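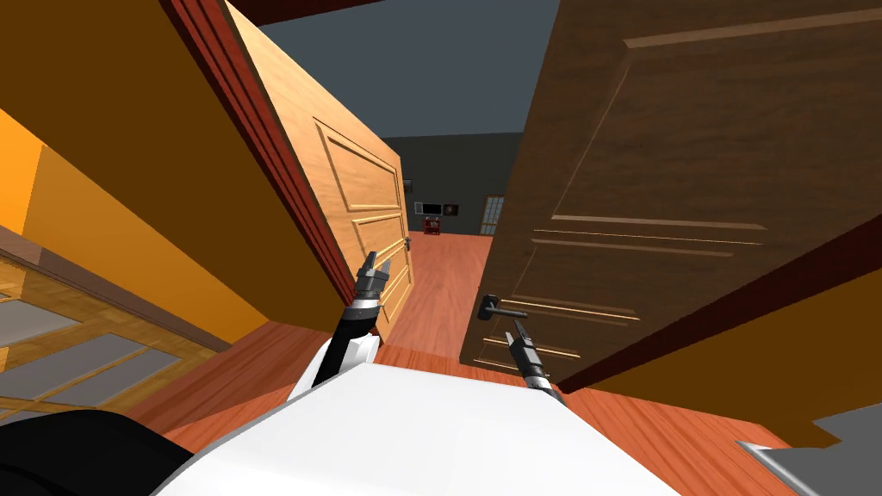

Staying at Jatcombe: your questions, more or less answered

What time can I check in?
From 3 pm. Dwynwen Owen has the keys and will hear your ute long before you see her.

My bedroom door sticks. Is it locked?
Probably not. In February every bit of timber in the place swells and sulks. Lift the lever, lean, and apologise to whoever is asleep next door.

Can I put my mug down on the furniture?
On a coaster, yes. We own 12, and guests keep souveniring them.
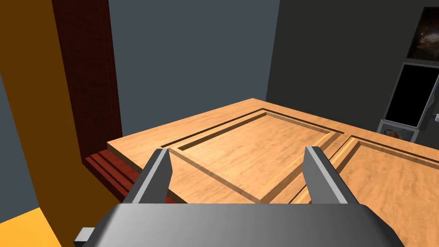 Wood grain and recessed panels: coasters, please.

Is there wifi?
In the kitchen, if the weather favours it.

How many can stay?
Seven, or five if anyone snores.

Can I bring the dog?
Yes, provided the dog has read the house rules. Most have a better record than their owners. 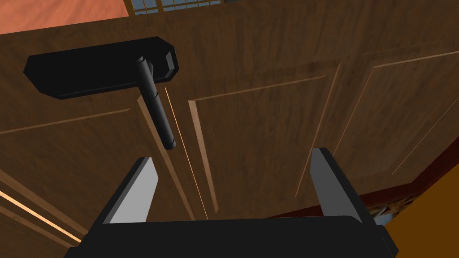 Muddy paws get hosed off at the tap by the laundry, and so do muddy kids. Towels for both are on the hook. Please don't mix up the colours.

Who do I ring if something breaks?
Tudor Dobre, before 9 pm. After that, try a torch and patience.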